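Kettle's Last Ride

By Zerrin Yalçınkaya
Saturday, August 21, 2021
2 min read

Print | E-mail

My grandfather flew bombers and never once talked about it, so naturally I got the whole story from the man who fixed them.
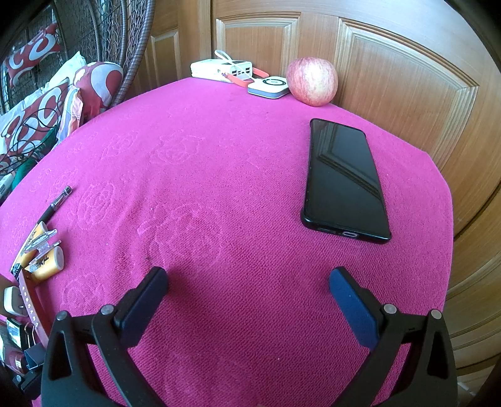 Gert Makhubela was 16 when he lied his way onto the ground crew at Pindton, and by the time I met him he was so old that his eyebrows had their own weather. I'd only gone over to drop off a box of Grandpa's papers. I stayed until the streetlights came on!

"You want to know about Kettle," he said, before I'd even gotten my coat off.

I didn't. I'd never heard of Kettle. But I sat down.

Kettle was the plane. She got the name because her number three engine whistled on the climb (Gert did the whistle for me, twice, and his neighbor's dog went nuts). Every other crew hated her. Grandpa asked for her by name, every time, and he'd walk around her before takeoff with his palm flat on her belly like he was calming a horse.

"He ever tell you about February?" Gert asked.

"He told me how to make gravy," I said. "That's pretty much it."

So he told me. They went out with 6 planes in sleet, and by dark five were home. Gert stood at the end of the runway with a wrench in his pocket and no feeling in his feet. The chief told him to go to bed. He said yes sir and didn't move. And then, way out past the trees, so thin he figured he was making it up, he heard that stupid whistle.

Grandpa brought her in on two engines with half the tail gone. He climbed down, threw up on Gert's boots, said "Sorry, kid," and went to find some coffee. Kettle never flew again. They stripped her for parts that same week, and Gert was the one who pulled number three.

"I fixed it, you know," he said. "The whistle. It was a bad seal. I found it the first month and I had the part and everything."

"But it whistled in February."

"Your grandfather asked me to put the bad one back."

He got up to make more tea then, and I pretended to look through the box until he was done blowing his nose in the kitchen.

Print | E-mail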